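Gripper notes: the soft finger versus the old one

May 18, 2022

By Simone Godoy

Galtel's sales sheet says their new compliant fingertip will lift a single sheet of anything off a stack of anything. I have read a few of those in my time. We had a pair on loan through Savolainen, so Wycliffe Nyaga and I bolted them to the small arm in the back bay and gave them the job everybody here complains about, which is flat sheets that like to stick together.

The rules were simple. Same arm, same controller, same wrist camera, same stack. Only the fingers changed. We ran 500 picks with our plain hard tips and 500 with the Galtel pair, for 1,000 in all. A pick counted if one sheet came up and one sheet only. Two sheets was a miss, and so was a creased corner, even when Wycliffe argued it was "hardly a crease".

We restacked by hand between runs and didn't try to be neat, as the real feeder isn't neat either. Colours got mixed too. I was curious whether the camera would have a harder time with one blue sheet on top of another than with blue over something pale, and I still think that's where a fair bit of our trouble starts, before a finger ever touches anything.
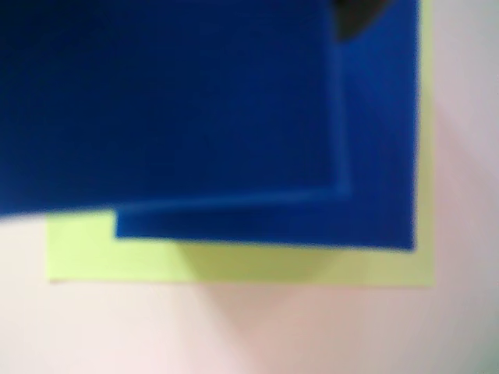 Blue on blue on yellow-green. The camera has two corners of the same colour to sort out.

Now the results. The hard tips missed 272 times, which is poor, and about what the people on the floor would have told you for free. The Galtel pair did better. How much better depends on whose rules you use, and I'm not going to print a number until Lauri Tikkanen has gone through the logs, because 6 of the runs had the grip force set wrong and that was my doing. They'll have to be done over.

What I will say is that the improvement isn't spread evenly. On single colours stacked with a good offset, both sets of fingers were fine and I couldn't justify the price of the new ones. On tight stacks the soft tips were gentler with the corners. They still brought up doubles, and the sales sheet doesn't mention doubles at all.

I'd also like somebody to explain the wear. Bram Dewulf thinks the pads will last a year. He's basing that on the sales sheet. The left one already feels slicker to me than the right, and they've had the same amount of use.

Radka Vukčević has asked whether we should just order six pairs and be done with it. My answer for now is no. The loan runs until the end of June, and before then I want the bad runs repeated, a go with thinner stock, and a day with the overhead camera in place of the wrist one. If the overhead view fixes half the misses with the old fingers on, we'll have saved ourselves an invoice.

Anyone with an awkward material they'd like tried can leave a bundle on the shelf by the back bay. Please write on it what it is.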